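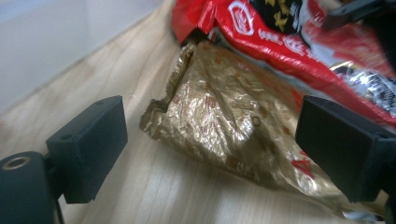 Gold packet, red packet. Horketard, table work.

The list for the evening said packets. It had said packets the evening before as well.

I signed the sheet, pulled my sleeves down over my wrists and picked up the grippers. Whoever had the table on the day shift had shorter hands than me and had set the straps to suit. I let them out two notches and waited for the tone.

The Rorberg contract was for 4000 good examples. An example was good if you picked the thing up, put it where the card said and let go without knocking anything. It was bad if you hurried. It was also bad if you stopped to think, because the model would learn the stopping. The trainer had told us this on the first morning in August, and then she had gone back to Pusovano and we had not seen her again.

By the time I started that night the counter on the wall stood at 2970.

I did the gold packet first. Foil is hard. It slides, and then it folds where you didn't expect, and you have to close on it as if you had meant to take it by the corner all along. I got it on the first try and said "done" out loud, which was the rule, though the room was dark past the edge of the table and I was the only one in it.
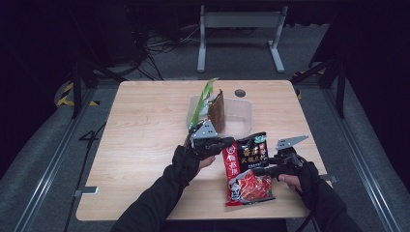
2. Soup

My mother bought the same tomato base. She kept it in the cupboard over the cooker, and when I was small I thought the bowl on the front was a picture of our own bowl.

I moved it from left to right 12 times. Then the card changed and I moved it from right to left. Somewhere in that second run I stopped using the grippers as tools and only used them as hands, and my shoulders came down. Those are the takes they keep. You can't do it on purpose.

At the break I rang home. She asked what I had done at work and I said I had been putting the shopping away. She asked whose shopping. I said I didn't know, it was for a machine at a firm called Okeke, so that it could put shopping away for other people.

"Does it eat?" she said.

I said it didn't.

"Then it won't know where things go," she said, and asked if I was warm enough.

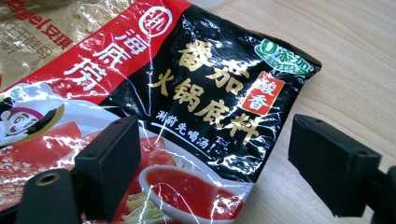 After the break I went wrong 3 times in a row. I kept reaching up at the end of the move, a few inches above the table, towards a shelf that wasn't on the card. I marked each one bad and started again. On the fourth I did it once more, and this time I didn't press the button.

The counter went up by one. I put the packet back at its start position and waited for the tone.

Share this story
14 shares | 6 comments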